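Darham training center puts its robot arm on a set upkeep schedule

The robot arm in the back room of the Darham training center is running a full day again after a change in how it is set up and looked after, the center said this month.

The arm is used in evening and daytime classes on basic automation. Students program it to pick up small objects and put them down in another spot. Over the summer it had begun to miss, mostly by a little, and classes were losing time to restarts.

Karla Meléndez, who runs the equipment room, traced most of the trouble to the wrist. Two of the screws that hold the camera bracket had worked loose, and the camera had tilted slightly toward the floor. The software was still using the old camera position, so the arm reached short of whatever it was sent to get.

"It looked like a programming mistake, so people kept changing their programs," Meléndez said. "Some of those programs were fine to begin with."

She refitted the bracket with new screws and thread-locking compound, then ran the camera calibration from the start. The gripper came off at the same time. Its fingers were cleaned, checked for wear along the inside faces and put back with the tips lined up. The cable that runs down to the wrist was given more slack at the last joint, where it had been pulling tight when the arm turned all the way over.

The first checks after the work were done at the table with the gripper empty. The arm is driven to a set of saved positions, and at each one the fingers are closed and the wrist camera picture is compared with a stored one. Only then does the arm try a pick.

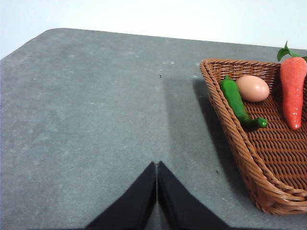 The wrist camera's view at Darham, with the gripper fingers nearly touching and a wicker basket holding a pepper, an egg and a carrot.

Lighting was the other part of the job. The arm throws a shadow on the table as it moves, and the software had sometimes taken the edge of that shadow for the edge of an object. Meléndez moved one lamp farther back and raised the detection threshold. The shadow is still there, she said, but it no longer sets off a false pick in the tests she has run.

The center now keeps a log beside the controller. The bracket screws and finger mounts are checked every 58 hours of running time, and the camera is recalibrated at 800 hours or whenever the gripper has been off the arm. The controller read 597 hours when the new schedule began, and the counter was left as it was. The fan filter on the controller cabinet is to be cleaned at the start of each term.

A spare set of fingers and a spare wrist cable have been ordered through Barrera, the center's parts supplier. The cable is expected in October. Until it arrives, classes have been asked to keep the last joint out of its outer range – a software limit has been set, and students should leave it in place.

Students who save their own positions will need to teach them again, as anything recorded before the bracket was refitted will be off. Meléndez has copied the old files to a separate folder on the classroom computer and will delete them at the end of the term.

The second arm, in the Hukunar room, has not been changed. It uses a fixed overhead camera and has a separate service plan. Bookings for both rooms are made at the front desk, and the arm in the back room is kept free until 9 a.m. for checks.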